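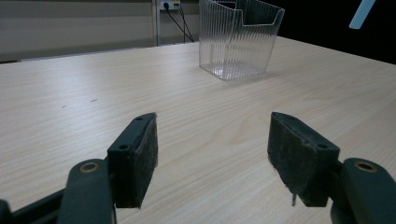

Figure 1. Transparent container with ribbed walls.

Small Rigid Plastics in Household Collection: Siston and Lastonden

1. Background

Siston and Lastonden use the same curbside contractor, Wollness, but give residents different instructions. Siston accepts "all hard plastic packaging." Lastonden accepts bottles, tubs and trays and excludes anything smaller than a yogurt cup. The project asked whether the narrower wording leads to fewer small items in the recycling bin.

2. Method

A one-page questionnaire was left at 54 households, split evenly between the two towns, and collected in March. Residents marked where they would put each of 8 items: bottle, clear tray, tub, bottle cap, toothbrush, pen, razor and coat hanger. The sheet gave item names only, with no drawings. Forms with more than two blank answers were left out. 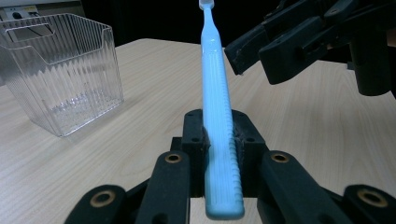

Figure 2. Toothbrush, light blue, with ridges along one edge of the handle.

3. Results

Bottles and tubs were placed correctly by nearly all respondents in both towns. Clear trays were less certain, and several Siston forms had a question mark beside them. The toothbrush divided opinion most. In Siston it was commonly marked as recycling, although it is not packaging and the town's wording does not cover it. In Lastonden most residents chose general waste. Caps followed the same pattern, but the difference was small.

4. Sorting stage

The screen at the Petridis transfer site was modeled on paper, using up to 1,000 items per run. Long, thin objects were the hardest to assign, as the result depends on which way they are lying when they reach the opening. Mixed materials were not modeled.
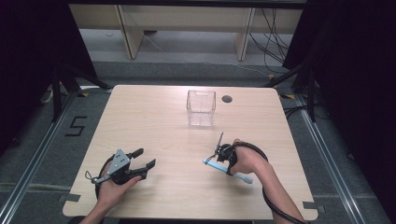 One comment on the draft was that the two towns also differ in bin size, and that a household with a larger bin may sort less carefully whatever the leaflet says. Bin size was not recorded on the form. It should be added to the first section if the survey is repeated, along with the number of people in the household.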